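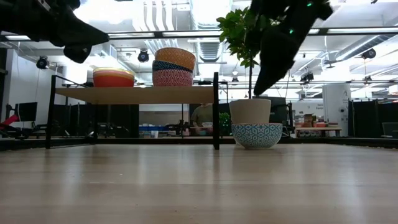 **Figure 3.** The plant task from the fixed view. One gripper is over the planter, next to the stem.

## 4.2 Deciding which camera to believe

When I first trained Gál on the plant task I gave it every view we record and let the network sort things out. It did fine on the stacked bowls and then kept brushing the leaves on anything with a stem. I spent most of May convinced the problem was in our arm calibration (I recalibrated more often than I'd like to admit), and then I started masking out one camera at a time during playback. With the fixed view masked, the last part of the approach got better. With the wrist view masked, the first part got better. So Gál was listening to both cameras all the way through, and each one was dragging it off during the half of the motion where it had little to offer.

Iltine is what came out of that. It's the same policy backbone as Gál with a small gate in front of it. The gate looks at features from both views plus the finger opening and puts out a single weight between zero and one, where zero means "use the fixed view" and one means "use the wrist view." The two feature maps get mixed with that weight before they go to the action head. We don't label the weight anywhere. The only extra term in the loss is a penalty on how fast it's allowed to move, because without one the gate flickered like crazy and the arm shook along with it! The penalty works over a window of 100 milliseconds. I tried shorter windows and the shaking came back, and with longer ones the handoff happened so late that the fingers were already past the rim.

Training data is the plant portion of the Ullia set. We recorded 194 demonstrations and kept 143. The ones we threw out were mostly cases where the clocks for the two views had drifted apart, plus a handful where the operator stopped halfway to rethink the grasp. I went back and forth on that second group, since hesitation is a perfectly normal thing for a person to do near a plant, but Gál trained with those episodes would sometimes stop above the planter and just stay there, so out they went. Both policies were trained on the same kept episodes with the same seeds and the same action normalization.

A few details that matter if you want to rebuild this. The gate has to see the finger opening. Take that input away and it confuses "fingers open above the rim" with "fingers open on the way back up," and you get a policy that hovers. The two arms have separate gates with no weights shared between them. I assumed sharing would help (less to learn, same hardware), and it made the supporting arm copy the handoff timing of the grasping arm, even when the supporting arm had nothing close by to look at. We also froze the image encoders for the first stage of training. Unfrozen from the start, the gate picks a favorite view early and never really comes back from it.

What the wrist view is good at is pretty narrow. Both fingertips are always there at the bottom of the image, so the gap between them gives the policy a reference that doesn't depend on the arm's calibration at all. What it's bad at is everything else. The background swings around with every joint motion, and the Rindetex room where we work is a busy one, with other arms and people in it.

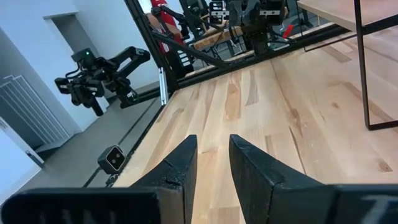 One reader of our draft wrote back that a gate like this could be nothing more than a distance sensor in disguise: the weight goes up as the hand comes down, and a hand-tuned switch on gripper height would do the same job with far less fuss. I thought that was a really fair point, and it bugged me enough that we built the switch and ran it.

The height switch does work, and it beats plain Gál. Over 52 test trials per policy, with the planter moved between trials, Gál touched the leaves in 19, the height switch in 12, and Iltine in seven. Where the switch loses ground is the raised placements. Put the planter inside a bowl and the rim comes up, so a height threshold tuned on the bare table flips over too late. You could tune a second threshold for that case, and then a third for the shelf, and at some point you're hand-building the thing the gate learns for itself. Still, if your objects all sit at one height, I'd tell you to use the switch and skip the rest of this section.

I also plotted the gate weight against height for every Iltine trial. The reader was partly right there too: the two go together closely for most of the descent. They come apart near the stem, where the weight keeps changing while the height barely does. My guess is that the gate is responding to leaves entering the wrist view between the fingers, but I haven't tested that properly and I wouldn't want anyone to quote it as a finding.

Of the seven trials where Iltine did touch the leaves, four had the fingers coming down on the side where the foliage was thickest. The gate had handed off on time in all four. The approach direction was already a bad one by then, and the wrist view can't fix a decision that was made up high. The other three look like plain grasp errors, and I couldn't find anything in the gate traces to separate them from trials that went well. Section 4.3 goes back to approach direction using the same kept episodes, with the gate held fixed.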